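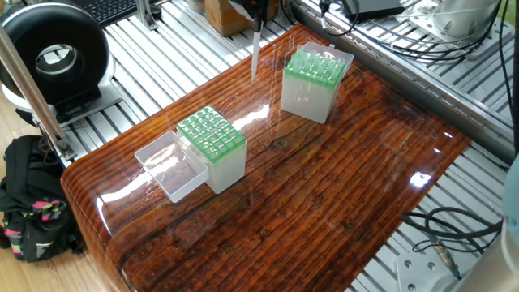
Two tip boxes on the table, the nearer one with its lid open.

Hello all,

Thank you, Salamatu, for the notes on the April screening. I answer below your text.

Salamatu Fiadzo wrote:
> I thought Skustwood was the best thing we have shown this year.
> The long silence in the second half had me holding my breath.
> Did anyone else feel the ending was rushed?

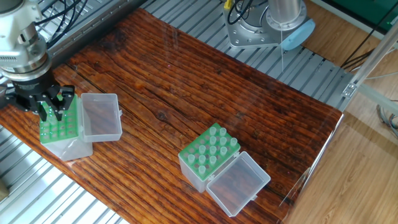

Robot arm over the wood-grain tabletop.

I felt the same about the ending, but I must disagree on the silence. The director holds the shot of the harbour for so long that I began to look at the colour of the curtains in our theatre. In Kwak, her earlier film, the quiet moments have a purpose — we wait because the mother waits. In Skustwood I did not know for whom I was waiting.
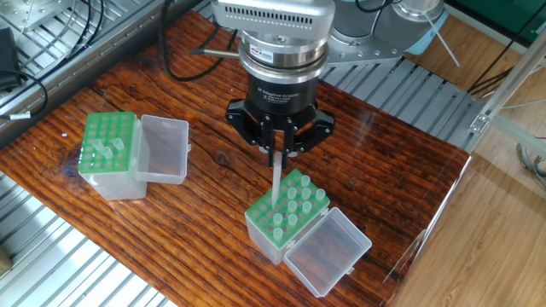 The actor who plays the brother is very good, and I would gladly see a whole film about him. His scene in the bakery is my favourite. Elisa Negri told me she laughed there, and I did too, although I am not sure it was meant as humour.

For the next programme I propose Waller, which is 23 minutes shorter. Gualtiero, could you ask Bretbridge if they still have the subtitled copy? The one we borrowed before had the subtitles late by 2 seconds, and it spoiled the dialogue for me.
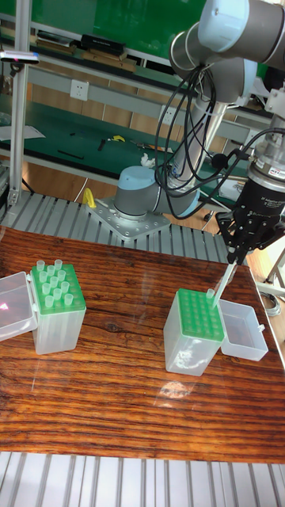
The arm with a single pipette tip, at the right-hand box.

Kind regards,
Cosimo Marchetti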